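Ticket 137: Fridge, upper compartment too warm, rear wall icing
Site: Wallthorpe, ground-floor kitchen
Category: Appliances / refrigeration
Priority: Normal
Status: Closed, monitoring
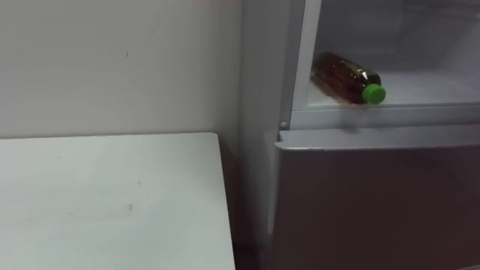
Attachment 1. Fridge with upper section open, table and wall to the left.

Reported fault
Milk kept in the upper compartment is going off before its date. Reporter says the motor runs for long spells, mostly in the afternoon. Ice has been found on the rear wall of the compartment twice this month and scraped off with a plastic spatula. Unit came from the Bridedel flat in December and has stood in its present position since then. No fault was logged at Bridedel.

Monday, 09:15
First visit. Thermostat found at 2 on a scale of 1 to 5. Glass of water with thermometer left in the upper compartment, door shut, to be read after lunch.
Clearance checked. There is a narrow gap between the table and the left side of the fridge. Rear clearance measured at 15 mm. The Kershaw installation sheet asks for 50 mm at the rear. Side clearance is not given on the sheet.
Wall to the left has faint scuffs and one very small dark mark. Scuffs noted only. No damp felt on the wall by hand.

Monday, 13:40
Water reading 9 degrees. Target is 5 or below. Door seal tested with a strip of paper at eight points. Paper held at seven and slid out freely at the top corner on the hinge side. Seal wiped with warm water and a little washing-up liquid, dried, tested again. Same result at the same corner.

Fridge level checked front to back. Unit leans forward slightly. Front feet raised by one full turn each. Door now swings shut by itself from half open, which it did not do before.

Comment from reporter
Can the table stay where it is? It is used for unpacking the shopping and there is no other place for it on that side.

Reply
Table can stay. Please do not push it up against the fridge, and keep carrier bags and trays out of the gap. The rear clearance matters more for this fault.

Second visit, 10:00
Fridge switched off at 18:00 the previous evening and left to defrost overnight. Food moved to the cool box. Towel on the floor in front, changed once. Drain hole at the foot of the rear wall was blocked with what looked like label paper. Cleared with a pipe cleaner, then 200 ml of warm water poured through. Water reached the tray.
Unit pulled forward to give 55 mm at the rear. Condenser brushed and vacuumed. A fair amount of fluff came off the lower third.
Hinge-side corner of seal warmed with a hairdryer on low and pressed back into shape. Paper now holds at all eight points.
Restarted with thermostat at 3.

Third visit, 10:30
Water reading 4 degrees. No ice on rear wall. Motor cycling normally while on site: 18 minutes off, then on again. Compartment reloaded.

Cause
Poor seal at one corner, blocked drain and too little air behind the unit. Not possible to say which did most, as all three were dealt with on the same visit.

Parts
None fitted. Replacement seal quoted by Kemusmont, three weeks' delivery. Not ordered. Order if the corner lifts again.

Actions for kitchen users
Leave thermostat at 3.
Keep food clear of the rear wall.
Do not scrape ice with any tool. Add a note to this ticket if ice comes back.

Outstanding
Paper test to be repeated in one month. Scuffs on wall passed to decorating list, low priority.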